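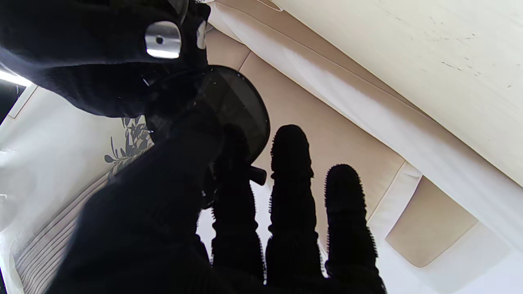 Pascal Masson wrote back within the hour to ask whether the grip force on the failed runs was logged or guessed. Logged, Pascal! But only on one side, and that turned out to be a good part of our trouble, so I've rewritten this README around it.

Skerlow grasp logs, second release

What you get: 248 runs of the Skerlow hand picking things up, holding them and passing them over, with wrist camera stills and force readings. 19 of those runs ended in what I call a silent release. The hand let go of the object while the controller still reported a firm hold. No alarm, no stop, nothing in the status line.

What went wrong

The fingers wear fabric sleeves, three of them in the wrist camera still at the top, and the sleeves creep. After a long session the fuzzy covering had shifted on the leftmost finger by enough to bunch up over the pad sensor. The sensor felt the bunched cloth pressing on it and took that for an object. So the reading stayed high whatever was (or wasn't) in the hand. I spent most of September blaming the Vidal driver, which was unfair of me – sorry to everyone who had to read those emails.

Smooth, round things with a hard rim were the worst. Soft things mostly survived.

Files

runs/ has one folder per run, numbered in the order I did them
force.csv is sampled at 1000 Hz, leftmost finger only
stills/ holds nearly 3000 wrist camera pictures
faults.txt lists the silent releases with my notes, spelling mistakes included

Please don't

Don't train a grip detector on force.csv alone. It'll learn my bug. And don't run the old controller near people: the arm carries on to the handover point believing it's holding something, and it doesn't slow down on the way.

Fixed so far

Sleeves are now stitched at the base. The controller also checks finger position against force and stops if they disagree. Run folders from the Stomidberg bench were made before both changes, the Ondon ones after.

Still open: the clocks on the two benches drift apart, and I haven't lined them up yet. If you do it before me, send me the script.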